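Foam, Felt and Far Too Many Stairs: My Morning at the Driltitus Open House

If you have been reading here for a while, you know I can't walk past a sign that says "open workshop" without going in. So when my sister forwarded me the flyer for the Driltitus building in January, I had my coat on before I finished reading it. I've wanted to see the inside of that place ever since they fixed the windows!

Driltitus used to be a mattress warehouse. Now it's four floors of small makers and workrooms, and twice a year they prop open the front doors and let everybody wander. Parking was a pain (go around back, past the tire place, there's a gravel lot that holds more cars than you'd think). Doors opened at 10 a.m. and I was there at ten to, stamping my feet with a bunch of other people who clearly had the same idea. There are 70 steps to the top floor. I know that because somebody has painted a number on every single one, and on the last one they've added a little flag. The freight elevator was running too, but I wanted my flag.

Ground floor: Uneck

Uneck does upholstery foam, and oh, I could have stayed down there all day. They had blocks as tall as me leaning along the wall, and a hot wire cutter that goes through them so quietly you keep waiting for it to start. The man running it let us squeeze samples of every grade they sell. My favorite was a dense one they use for church kneelers. You push your thumb in and it comes back slowly, like bread dough that's nearly ready.

They go through 3000 cushion inserts in a busy season, mostly for boats and restaurant booths. I asked what happens to the offcuts and was led to a bin the size of my kitchen. The small pieces get chopped up for dog beds, and the nicer ends get squared off and sold by the bag. I paid $20 for a bag big enough that I had to carry it hugged against my chest for the rest of the visit. No regrets at all.

Second floor: Urio

Felt! Urio dyes wool felt in small batches and the whole floor smells like wet sweater in the best way. They were doing a pot of mustard yellow while we watched, and a row of finished sheets was clipped up on lines across the room. There are 69 colors on the sample ring right now. I flipped through it twice and went home with a square of number 41, a green so dark it's nearly black. It's going to be a needle book, or possibly I'll just keep it on my desk and pet it.

One tip if you go: the felt remnants are in the drawers under the window and not on the big table where everyone crowds. Pull the drawers out, nobody minds.

Third floor: the colored cubes

After all that squeezing downstairs I was in a foam mood, so I was delighted to find more of it up here, in colors this time. Three cubes were set out with plenty of room between them on a big table covered in smooth matte brown. One was an orange-red, one purple and one light blue, and the brown made all of them sing. I kept thinking what a good quilt that would be: a great big plain brown field with just three blocks on it, and the blue one sitting a bit crooked. I've already drawn it on the back of the flyer. The purple and the orange-red would go over on the left, well apart from each other, and the blue way off on its own to the right.
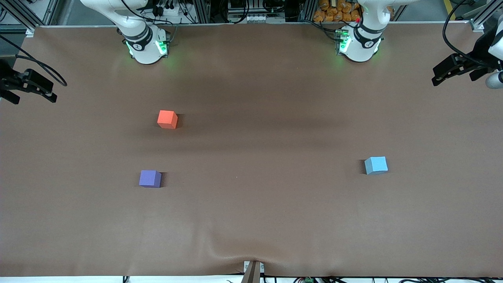

Top floor: Tustus and the coffee

Tustus makes wooden toys and runs the little coffee counter, and by then I needed both. They had a sanding bench where kids could finish their own spinning top, and there was a line for it, so I had a cinnamon bun and looked out at the river instead. The tops are maple and come in a cloth bag. I bought two for my nephews and have been playing with one of them all week.

The next open house is in the summer, same hours, free to get in. Bring cash for Urio, their card reader was down, and wear shoes you can climb in.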